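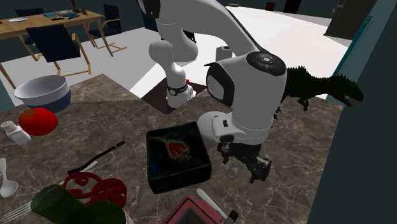

Henrike Voßbeck

Häufige Fragen zur Datensammlung im Projekt Skultley

Was wird bei Skultley gesammelt?
Vorführungen. Ein Mensch steuert einen simulierten Roboterarm durch eine gerenderte Küche, und das Programm schreibt mit: Gelenkwinkel, Greiferstellung, Kamerabild. Aus vielen solchen Durchläufen soll ein Modell später ableiten, wie man etwas greift und woanders ablegt. Ob es das tut, ist eine andere Frage, siehe unten.

Warum eine Simulation und keine echte Küche?
Weil es billiger ist. Im Antrag stand etwas von Skalierbarkeit und Reproduzierbarkeit, und beides stimmt zum Teil. Eine Szene lässt sich per Tastendruck zurücksetzen, ein umgekipptes Glas kostet keine Zeit. Dafür verhalten sich die Gegenstände so, wie die Physik von Hutudier es vorsieht, und die kennt weder klebrige Tabletts noch weiches Obst.

Wie lang ist ein Durchlauf?
Nach 80 Sekunden bricht die Aufzeichnung ab. Wer geübt ist, braucht deutlich weniger. Die Durchläufe der ersten Stunde sollte man meiner Meinung nach wegwerfen, bei Skultley bleiben sie im Datensatz.

Warum ist die Arbeitsplatte so voll?
Die Gegenstände, die mit der Aufgabe nichts zu tun haben, heißen bei uns Ablenker. Eine Tomate, eine große Schüssel, Besteck, eine Dinosaurierfigur. Das Modell soll lernen, sie zu ignorieren. Ich halte die Idee für richtig und die Umsetzung für schlampig: Die Verteilung kommt aus einem Zufallsgenerator, und so sieht sie auch aus. Küchen sind unordentlich, aber auf andere Weise.

Was zählt als gelungener Durchlauf?
Das legt die Aufgabenbeschreibung fest. Bei »Nimm das rote Objekt aus dem dunklen Tablett« prüft das Programm, ob sich das Objekt am Ende außerhalb des Tabletts befindet. Es prüft nicht, ob der Arm es herausgehoben oder hinausgeschleudert hat. Beides wird als Erfolg gespeichert. Auf diesen Punkt habe ich im Mai hingewiesen, seither gibt es ein Freitextfeld.

Woher weiß ich, was das rote Objekt ist?
Manchmal gar nicht. Je nach Blickwinkel könnte es eine Erdbeere sein oder eine kleine Blüte. Bitte nicht raten, sondern im Feld »Bezeichnung« ein allgemeines Wort eintragen. Mit den roten Ringen vorn auf der Platte geht es einem genauso, Paprika oder Untersetzer. Falsche Bezeichnungen richten mehr Schaden an als ungenaue, denn sie werden später nicht mehr kontrolliert.

Sieht man durchsichtige Gegenstände überhaupt?
Schlecht. Das kleine Glas neben den Greiferfingern hebt sich kaum vom Marmor ab. Wer es beim Anfahren übersieht, bringt dem Modell bei, es ebenfalls zu übersehen. Vor dem Start also die Ansicht einmal drehen.

Werden misslungene Durchläufe gelöscht?
Nein, sie kommen in einen eigenen Ordner. Leltier, unser Auswertungswerkzeug, kann damit bisher nichts anfangen. Bitte trotzdem nicht selbst löschen und vor allem nicht so lange wiederholen, bis alles glatt aussieht. Ein Datensatz ohne Fehlgriffe ist hübsch anzusehen und sagt wenig darüber, wie man sich aus einem Fehlgriff rettet.

Wie viele Vorführungen braucht eine Aufgabe?
Der Plan sieht 50 vor. Woher die Zahl stammt, konnte mir niemand erklären. Ich würde lieber weniger aufnehmen und dafür die Startpositionen stärker verändern – im Moment gleichen sich manche Durchläufe so sehr, dass man sie verwechselt.

Funktioniert das Gelernte auf einem echten Arm?
Dazu gibt es bei Skultley bisher keine Ergebnisse, nur Erwartungen. Die Partnergruppe Dobre will es versuchen. Bis dahin bitte in Vorträgen nicht behaupten, der Roboter könne eine Küche aufräumen. Es gibt Aufzeichnungen davon, wie Menschen einen simulierten Arm steuern, mehr haben wir nicht.

Darf ich Pausen machen?
Ja, nach jeweils rund 3 Aufgaben. Die Steuerung ermüdet die Hand schneller, als man denkt, und man sieht es den Kurven an.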